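Dish racks and drying plates: what to keep by the sink

The January clear-out of the Hesville community kitchen is finished, and the dish corner is the part that changed most. We had 43 dinner plates going in and out of one deep cupboard, and they were being stacked damp. Several had picked up a gray ring where the foot of one plate sat on the face of the next. The rings came off with baking soda paste and a soft cloth, left on for 12 minutes and rinsed.

Plates now go into a rack after washing and stay there until they are dry. Please don't towel them and stack them right away. The towels were never dry enough by the end of a big supper to do much good, and we were washing 800 of them a year.

A few notes for anyone setting up a rack at home or taking a kitchen shift with us.

Load from the far end and work toward yourself. Reaching over plates that are already standing is how most of ours got chipped.

One plate to a slot. Two thin plates will go into the same gap if you push, but the faces touch and the water stays between them.

Lower the plate in straight and let go once the bottom edge is down between the uprights. It will lean a little one way or the other. A shallow plate stands nearly upright and a deeper one tips back more, so leave an empty slot next to the deep ones.

Bowls do not belong in a plate rack. They go upside down on the mesh mat to the left of the sink, and mugs go on the shelf over it.

Wipe under the rack at the end of the shift. Water collects along the base and leaves a white line on a dark counter. Vinegar and water in equal parts will take it off.

We looked at racks in the Cluvia and Jutier catalogs before buying. The Cluvia holds more, up to 20 plates, but it is too deep for our counter. We went with a low, narrow one from Mészáros Housewares that fits along the wall and lifts off easily for cleaning. A second one is on order for March.

The mixed plates are staying. There was talk of buying a matching white set, but the blue ones and the cream ones are sound, and the money is better spent on the oven door. If you have single plates at home that have lost their set, we can use them. Dinner size only, no metal trim, no cracks. Leave them in the crate inside the back entrance.
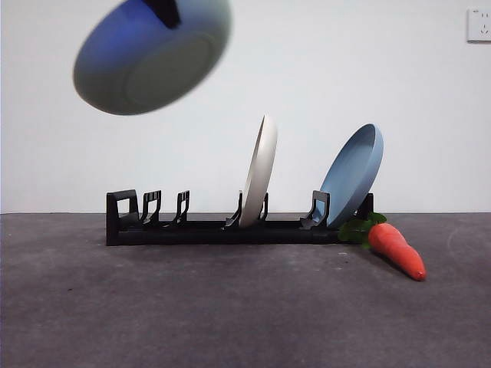
The crate is also the place for spare serving spoons and lids without pots, which we will sort through before the spring supper. Please wrap anything breakable in newspaper and write "kitchen" on the outside.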